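8 May 2022

Drelmont extends chilled lunch deliveries to Cluddale workplaces

Drelmont, the sandwich and salad maker, has opened a second delivery route serving offices, workshops and colleges in Cluddale. The route follows a trial in April and brings the number of workplaces on the company's books to 256.

Orders can be placed until 4 pm the day before delivery, online or by phone. There is no minimum spend for sites on the regular round. One-off orders for meetings and training days start at 2 platters and carry a delivery charge outside the town boundary.

Food for the new route is made overnight at the Trunell kitchen, which Drelmont has run since it moved out of its first premises on Paisan Road. The kitchen has been refitted with a larger cold store and a separate preparation room for orders made without gluten. Drelmont expects it to turn out 430 lunches each working morning once the Cluddale route is full.

The menu changes every four weeks. Sandwiches, salads and soup are available all year, with fruit and baked goods listed separately so that customers can order them on their own. Ingredients and allergens are printed on the order sheet for every item, and the same details are on the website. Customers with an allergy should still mention it when ordering — the kitchen will ring back if anything needs checking.

During the April trial, 357 customers filled in a short survey. The most common request was for earlier delivery, and vans on the Cluddale route will now leave Trunell at 9.15 am, forty-five minutes sooner than before. Several workplaces also asked for a single monthly invoice, and this is now offered to all account holders at no extra cost.

Drelmont will collect empty platters and crates on the next visit. Customers are asked to leave them at the reception desk or another agreed point.

Workplaces in Cluddale can join the route at any time. New accounts are normally set up within three working days, and existing customers do not need to do anything — their orders will move to the new timetable automatically. 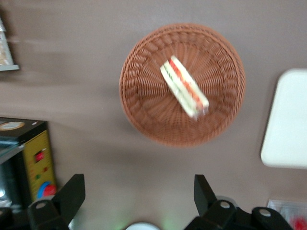 Prices on the regular round stay the same until the end of the summer menu.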